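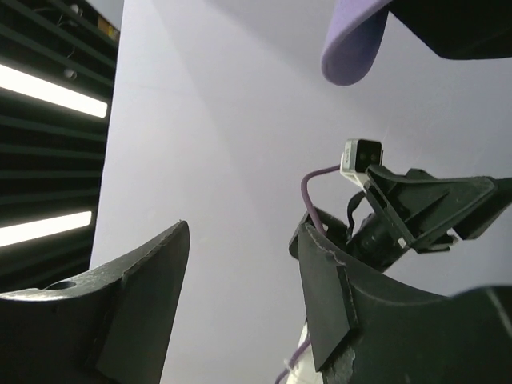
Caps: Common Questions
Flutley Hat Counter – care, fit and orders

How do I wash an embroidered cap?
By hand, in a sink or a bowl. Use cool water and a small amount of mild laundry soap. Let the cap soak for 20 minutes, then go over the sweatband with a soft toothbrush. Go lightly over raised embroidery, as the threads can snag. Rinse until the water runs clear.

Can I put it in the washing machine?
We don't recommend it. The brim can bend out of shape, and a damaged brim is not something we can repair.

How should I dry it?
Over an upside-down bowl, out of the sun. Don't use a dryer or a radiator. Most caps need a full night, and thick ones can take longer.

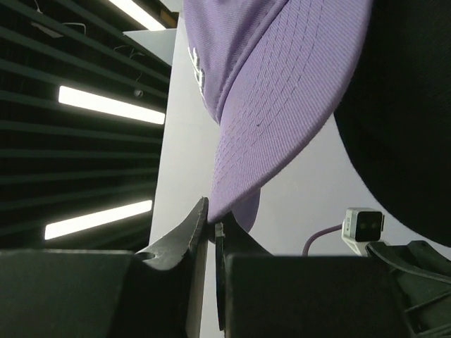 Purple cap with stitched brim and raised white embroidery.

What are the rows of stitching on the brim for?
They hold the fabric to the stiff insert. If a row comes loose, trim the thread close to the cloth. Don't pull it.

There is a small speck on my brim. Is that a fault?
Usually it is lint or a bit of dust. Try a strip of tape first – then a damp cloth. If it is still there and the cap is unworn, bring it in and we will look at it.

Will the color run?
Dark and red caps can lose a little dye in the first wash. Wash them separately from pale ones. Purple and lavender caps fade fastest in direct sun, so keep them off the windowsill and the car dashboard.

How should I store several caps?
On their own pegs, or on a shelf with the brims facing the same way. Don't fold the crowns in. 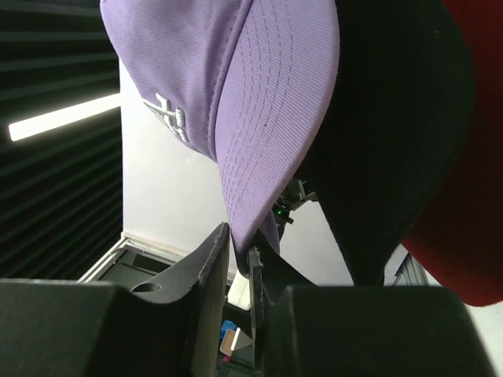 Photo: Karim Hamdy

Do the crown and brim always match?
Not exactly. They can look like different shades even on a one-color cap. We don't treat this as a defect.

Can I return a cap I have worn?
No. Unworn caps can be returned within 3 weeks with the receipt. Sale caps can be exchanged only.

Do you add embroidery to caps bought elsewhere?
Yes, on Friday only. Allow 2 weeks. Quote form 3186 when you drop the cap off.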